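Pesquisar no site OK

Lorer, 15/01/1999

HASELANCE ABRE NOVO DEPÓSITO DE PEQUENOS ARTIGOS EM LORER

É com muita alegria que a Haselance anuncia a clientes, fornecedores e vizinhos a abertura do seu novo depósito em Lorer, um espaço de 70 metros quadrados onde passam a ser guardados os artigos de higiene, vestuário e costura que até agora se dividiam por 3 arrecadações (e quem lá trabalhou sabe bem as voltas que isso dava!). As estantes são metálicas, de montantes perfurados, e vieram da antiga loja da Veres, onde serviram muitos anos e donde saíram ainda com muito para dar.

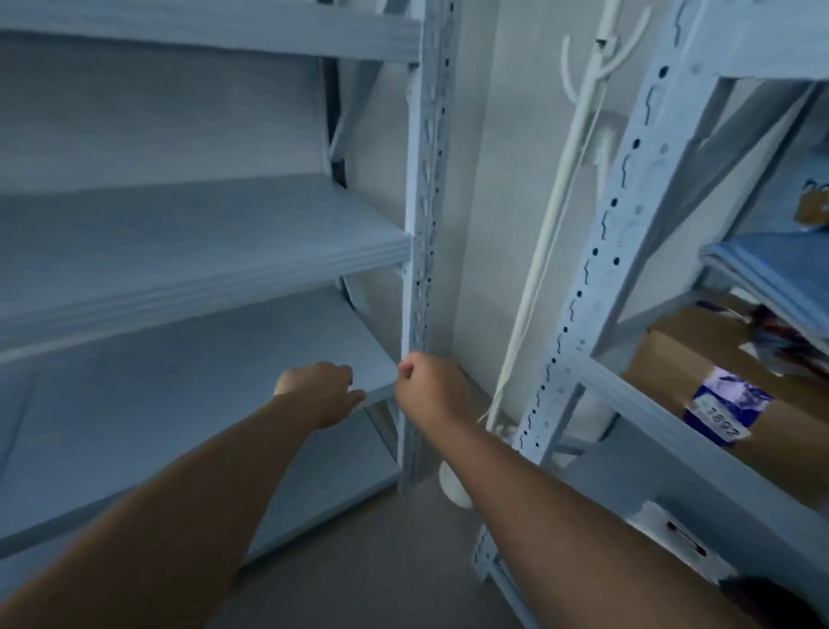 Boletim Haselance, n.º 2

A arrumação faz-se estante a estante, com toda a calma, e as prateleiras só recebem artigos depois de verificadas as fixações aos montantes. Quando o trabalho estiver terminado, o depósito terá lugar para 800 referências, todas à mão de quem prepara as encomendas, e contamos chegar lá em julho, se as entregas correrem como até aqui.
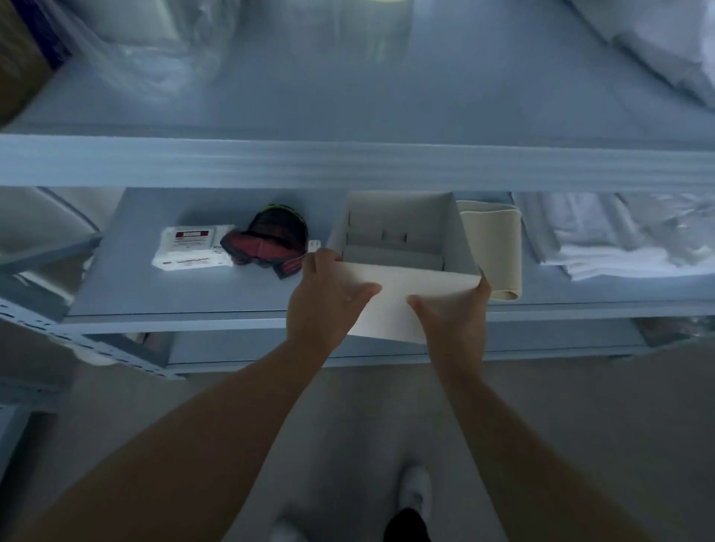

A Clemico, que há muito nos fornece as embalagens, aceitou de bom grado estudar connosco uma maneira simples de separar os artigos miúdos, aqueles que mais facilmente se perdem no fundo de uma prateleira. A escolha recaiu em tabuleiros de cartão branco, baixos à frente e mais altos atrás e dos lados, com uma aba dobrada por dentro a servir de divisória. Os artigos maiores, como os bonés ou as embalagens de toalhitas, podem continuar pousados diretamente na prateleira.

Os clientes que queiram conhecer a casa serão muito bem recebidos, bastando combinar a visita ao balcão de Lorer.

Última atualização: sexta-feira, 17h30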